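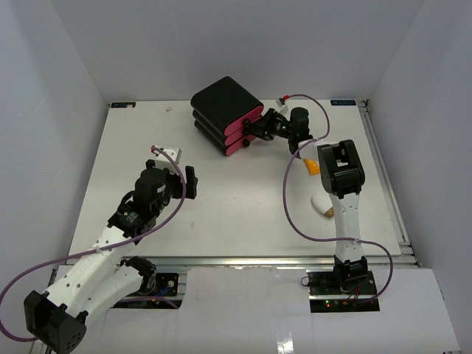 ## Plakia, series 3 – did the last episode work for anyone?

**Started by wetflannel, April 17, 2022**

I finished series 3 of Plakia last night and I'm in two minds about it. For anyone who hasn't heard it, it's the radio sitcom about the Van Wyk sisters running a guest house they inherited from an aunt neither of them liked. Half-hour episodes, studio audience for the first two series and none for the third.

My problem is the ending. Spoilers from here on.

Ruth spends the whole series trying to sell her half. She gets a buyer, she gets the paperwork, and in the last five minutes she tears it up because her nephew has painted the sign. I didn't believe it. She didn't like the sign and she didn't like the nephew. I think they were told late on that there might be a fourth series and changed the last scene.

Did it work for anyone else?

---

**marrowfat_pete**

It worked for me. I don't think she tears it up because of the sign. Go back to the episode with the boiler man, where she says she has never lived anywhere longer than a lease. The sign has the family name on it. I thought that was fairly clear.

I do agree it was rushed. The phone call with the buyer needed another minute.

---

**Ottoline**

The loss of the audience hurt it more than the ending did. You can hear the cast leaving gaps where a laugh would have been, mostly in the first two episodes. Lesego Nkuna gets used to it fastest. By the dentist episode she is playing it as a straight drama and she's the best thing in it.

---

**wetflannel**

> Go back to the episode with the boiler man

I did, this morning. The line is there but it's a joke about her deposit. I think you're giving it more weight than the script does.

Agree about Nkuna.

---

**gasket**

Can't agree about the audience. I found series 1 very hard to get through because of the laughing. There is one man who laughs before the punchline every time, and once I'd noticed him I couldn't hear anything else. Series 3 is the first one I've listened to twice.

The writing is also better. Emiliano Troncoso wrote series 3 on his own as far as I know, and the first two had a team. You get fewer jokes but they belong to the people saying them. Series 1 Ruth and series 1 Helen could swap lines and you wouldn't notice.

---

**Ottoline**

I'd put it the other way round. Series 1 Helen is a proper comic character. She lies to guests about the history of the house and has to keep remembering what she's told them. That gave them a plot every week. In series 3 she mostly sighs.

---

**marrowfat_pete**

The lying was dropped far too early. The one where she tells the couple from Sastenley that a bishop died in room 9 is still my favourite half hour of the lot. They come back in series 2 with the bishop's biographer and it gets one scene.

---

**tinroof**

New here, hello. Which order should I listen in? There's a Christmas special in the list on the app and I can't tell where it goes.

---

**gasket**

Between 2 and 3. It went out in November, which didn't help. It's the one that introduces Clendent, the solicitor, and you need him for series 3. If you skip it he turns up at breakfast in the first episode and everyone talks to him as if you know who he is.

---

**tinroof**

Thank you. That explains it, I'd started series 3 first and assumed he was a guest.

---

**wetflannel**

He practically is. He never pays for a meal.

Has anyone heard whether there will be a series 4? I know I've been complaining but I would listen to it.

---

**Ottoline**

Nothing announced that I've seen. Troncoso was asked at a writers' evening I went to and said he had an outline and no commission. He also said the ending was always the ending, so that's your rewrite theory answered, if you believe him.

---

**wetflannel**

I half believe him. A writer isn't going to stand up in front of a room and say the last scene was changed to keep the door open.

---

**marrowfat_pete**

Or it was always the ending and you don't like it, which is allowed.

---

**wetflannel**

Fair enough. I'd still like to know what Ruth sees in that nephew. He's in four scenes and he's rude to her in three of them. If the whole series turns on him painting a sign, we needed one scene where they get on.

---

**gasket**

There is one. The car journey to the cash and carry, second to last episode. They don't say much but he lets her choose the radio station, after refusing all the way there. I thought it was the best bit of sound work in the series as well. You get the wipers, the indicator and three different stations, and no music underneath telling you what to feel.

---

**wetflannel**

I'd forgotten the car. I was doing the washing-up during that one and I think I had the tap running. I'll listen again before I say any more about the nephew.

---

**Boothby_L**

Coming in from the other side, I gave up on this after the second episode of series 2 and nothing here is tempting me back. It's a guest house comedy. There's a rude guest, a broken appliance and a misunderstanding over a booking. I've heard all of it done before and done faster.

---

**Ottoline**

You left just before it stopped doing that. There's hardly a guest in series 3. It's all the sisters, Clendent and the nephew.

---

**Boothby_L**

Then it's a guest house comedy with no guests, and I'm not sure that's an improvement. I might try the bishop one as two of you have mentioned it. Which number is it?

---

**marrowfat_pete**

Only me that mentioned it, but I'll take the credit twice. Series 1, episode 4. You don't need to have heard the others. Be warned that gasket's laughing man is in the audience for it.

---

**gasket**

He's in all of them. I think he had a season ticket.

---

**tinroof**

I've done the Christmas special now and started series 3 again from the top. It makes much more sense. One question – in the special, Clendent says the aunt left 120 letters in a bank box. Do we ever find out what's in them?

---

**Ottoline**

No. Helen reads one aloud in series 3 and it's a complaint about a lawnmower. The rest never come up. I assumed that was the hook for series 4.

---

**marrowfat_pete**

I assumed they were all about the lawnmower.

---

**wetflannel**

Right, I've been back to the car journey with the tap off. gasket is correct, it's a good scene, and I withdraw the part about them never getting on. I still think she'd have sold. The offer was a good one and the roof needed doing. But I can see what he was trying to write, and I couldn't before.

I've put the bishop one on for this evening. Boothby, let us know how you get on with it.

---

**Boothby_L**

Listened to it at lunch. The scene with the hymn book made me laugh. I'm not going back to series 2.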